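Laundry & Linen Floor Talk > Equipment and Automation
Thread: Folding arm on the towel line, what changed for us

RurnPressLead
Posted July 2023

Some of you asked in the dryer lint thread how we're getting on with the folding arm, so I'm giving it its own topic. I run the small-piece side at Rurnthorpe, mostly spa and gym linen, and I'll say up front that I'm a fan. I was the one grumbling in March, so take that for what it's worth!

The short version is that the arm folds hand towels and gym towels, and my folders have moved to sorting, stain checks and packing. We had five people folding. Two of them still fold full time (robes, fitted sheets, anything with a hood or a sleeve) and the rest rotate. Same hours for everyone, and I made sure that was on paper before the thing was bolted down.

What I love is how much quieter people's shoulders are. Folding small towels all day is murder on the neck, and you don't notice how many heat packs are in the break room microwave until there aren't any. Also, my sorters finally have time to look at what they're sorting. We catch the makeup stains before the wash now, so there's less going around again.

What I don't love is the learning curve. Every towel type needs its own fold taught in, and the teaching falls to whoever has the patience. On our floor that's Abena Mensah, who folded by hand for years and can tell from across the room if a fold is going to come out crooked. She does the teaching at the side table and the rest of us try not to interrupt.
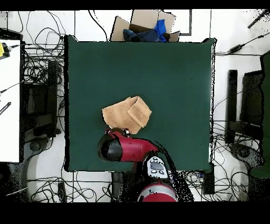 What we teach, in the order we did it

Hand towels first, then gym towels, then the tan terry ones, which are thick enough that the top flap wants to spring back up. Bath sheets are next and I have my doubts. Bar mops we gave up on, they're all different sizes by now.

Happy to answer anything. I get carried away on this subject so please stop me.

SkikoSteam
Great post, thank you. Question on the green cloth: is that there for grip? We tried teaching on bare steel and the towel went for a walk every time the fingers touched it.

RurnPressLead
Yes, grip mostly! Bare tabletop was hopeless for us too. Any dull cloth with a bit of drag will do it. The black edges on ours look ratty, but they're outside the folding area so I've left them alone.

old_mangle
I'll be the sour one. I've been in this trade a long time and every machine that came through the door was going to "free people up." Then somebody leaves, the job doesn't get posted, and a year later you have the same work with fewer hands. What happens at your place when one of those five quits?

RurnPressLead
Fair question and I don't have a perfect answer. The agreement says no job goes because of the arm. It doesn't say anything about filling a job somebody leaves. Abdul-Rahman Agyeman is our floor rep and he's pushing to get that line added. I'm backing him, for the record.

old_mangle
Then get it added before the bath sheets work. You won't have any pull afterward.

tumbleweed_K
I think old_mangle has a point about the paperwork, but I don't agree about the work itself. We can't hire folders. We've had two openings up since spring and the people who come in last a week, because it's boring and it hurts. If a machine took the gym towels tomorrow I'd bring it a cake.

SkikoSteam
Same here on hiring.

What does the teaching pay, though? Here it got handed to our best folder as a "nice change" with no raise, and she was pretty sore about it. She's doing setup work, and setup techs make more.

RurnPressLead
Abena got bumped to setup grade, but it took a while and I had to ask twice. She says to tell you: write down every hour you spend teaching it, from day one, with the towel type next to it. That list is what got her the grade. Before that it was just her word that she was busy.

She also says the arm is a better student than I was — my fitted sheets are apparently still talked about.

AddoLinen
Does it keep up? Our folders are fast. I timed a demo unit at a trade day and it was nowhere near them.

RurnPressLead
Piece for piece, no. Any of my folders beats it on a hand towel and they enjoy proving it. It doesn't get slower after lunch though, so over a full shift it does nearly as much as one person. I stopped comparing after a while. What matters to me is that the stack is ready when packing wants it.

AddoLinen
OK, that's lower than I expected and I appreciate the straight number. The salesman told us something very different.

old_mangle
They always do.

tumbleweed_K
How about the cabling? I'm looking at that floor and thinking about my mop crew.

RurnPressLead
Ha, yes, there's a lot of black cable down. Get your cable covers priced before you order anything, and decide early which side people are going to walk on. I'd also leave yourself more space for boxes than you think you need. We feed from plain cardboard ones with the flaps folded out and they creep up on you.

Urkel_nights
Night shift here. Do your nights run it with no one trained? Ours would be left alone with it and I can already see the phone calls.

RurnPressLead
We don't run it on nights yet. Two people from that crew are learning from Abena on overlap hours, paid, and it stays off until both of them say they're comfortable. Abdul-Rahman's idea and a good one.

Urkel_nights
Paid overlap, wow. Copying that into an email to my boss right now.

SkikoSteam
Please report back on the bath sheets. I've got a bet going with our dryer guy.

RurnPressLead
Will do. First try is next week, and Abena has already picked out the oldest, floppiest one on the shelf for it.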